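3.2 Keeping the cell in working order

The tabletop cell at Toltlow was built for one family of jobs: moving crockery between a marble-patterned table and a wire dish rack, with two small arms sharing the work. We describe its upkeep at some length. Papers on bimanual handling tend to pass over this part in a line or two, and for us it was the most rewarding engineering of the whole project. A cell that can be trusted first thing in the morning changes what a small group can attempt!

The shift routine was drawn up by Lindsay Brunton in June and has changed very little. It starts with the cables. Each arm carries a purple cable along its forearm, held by white ties, and the slack left at the wrist matters more than we expected. With too short a loop, the connector at the camera module takes a pull each time the wrist turns fully over; with too long a loop, the cable can catch on the rack. We settled on an arch that stands well clear of the gripper, and we check its shape by eye with the arm parked before any power goes to the joints. Ties are replaced as soon as one slides under a thumb, and the old one is always cut off before the new one is pulled tight. Early on we doubled them up, and the doubled ties rubbed.

Next come the fingers. Their dark, matte covering does the gripping, and it wears at the tips. Glazed bowls are unkind to it, as any trace of washing-up liquid left on a rim ends up on the finger. We wipe both pairs with a damp cloth, let them dry, and then close each gripper on a bowl rim at low force. If the bowl turns in the grip, the covering is changed. In the first run of 1206 lifts we logged 119 slips, and almost 200 minutes went on cleaning and re-covering fingers. The second run, with the wipe-down in place from the start, was a pleasure to watch.

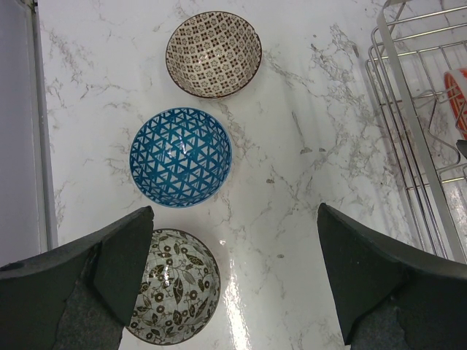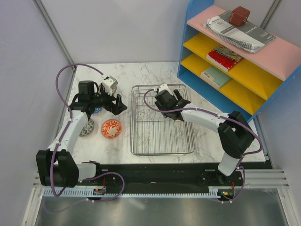

Figure 4. The cell at Toltlow. Top: wrist camera view, with patterned bowls beside the wire rack. Bottom: the two arms over the table, seen from the fixed camera.

Camera checks follow the mechanical ones. The wrist cameras are small and light, and a knock that leaves no mark on the housing can still shift the view by several pixels. Ilari Suominen wrote a short script, Skuvent, which drives the arm to a stored pose and compares the position of the fingertips with a saved reference. It takes less time than making tea, and it has caught two loose brackets that we would otherwise have blamed on the controller. Glare is the harder problem. A glossy table throws back the overhead light in long streaks, and a streak next to a rim can be taken for the rim itself. We tried lower lamps, then a diffuser, and kept the diffuser - the streaks are softer now, though they have not gone away.

Last, the rack. It isn't fixed down, and we like it that way, because a policy that only works with the rack in one spot is of little use in a kitchen. It does mean that the rack creeps as the arms brush against it. The operator moves it back towards the middle of the table between blocks, and the new position is saved with the block. We had planned a clamp, borrowed from the older Bolger cell, and were delighted to find that we could do without it.

Repairs have been few. One elbow joint on the right arm began to tick after 224 hours of running and was swapped out in an afternoon. After any such swap the full routine is run again from the cables onwards, followed by ten slow lifts with a hand on the stop button. The log sheets and the stored poses are kept with the Edunetti release, and section 3.3 sets out how the blocks were ordered.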